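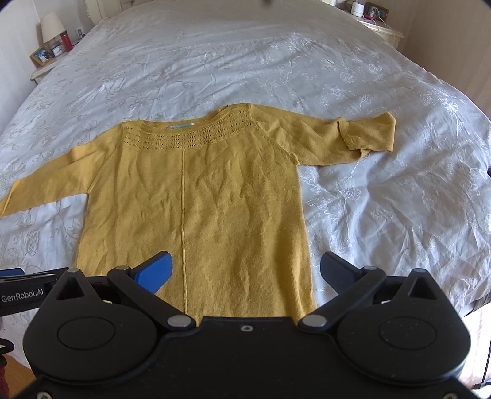 Wovevley buys raw wool from 22 small farms outside Medina and gets it to mills that pay fair. Started with 2 growers and a rented scale. Farmers get their money in 8 days, no middlemen. Most of it ends up as plain knitwear, sweaters like the mustard one with the eyelet yoke and the seam down the front.

**What we do**

- grading and baling
- export paperwork, all of it
- feed loans, 5 month terms

Zirnholm depot opens in October. New growers welcome, just call or stop by teh office.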